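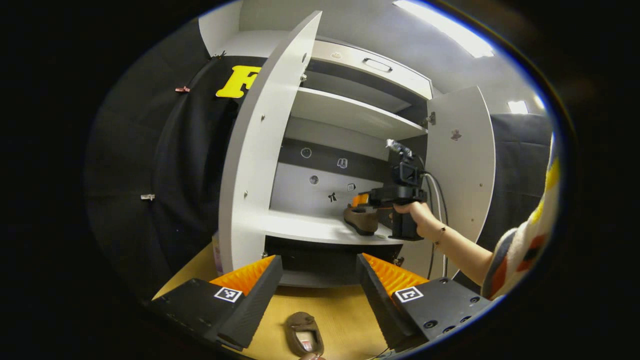 *The white cabinet with its doors open, and a brown loafer on the lower shelf.*

**Dasholm's shoe swap is back, and it needs your spare pairs**

After a rather lovely first go in April, when 80 pairs found new feet in a single afternoon, the Dasholm shoe swap returns on Aug 22, 2026, and Wulan Pasaribu is hoping for an even fuller hall (and a few more children's sizes, please!).

Shoes can be left at the Lumbantobing reading room any time before five. Anything still wearable is welcome, from wellies to wedding heels, though Wulan does ask that you tie the laces of each pair together, as she and Leonie Egger spent most of a week last time matching up stray trainers.

Entry is free, tea is on the go all afternoon, and whatever is left over will be passed on to the Sovlow clothing bank.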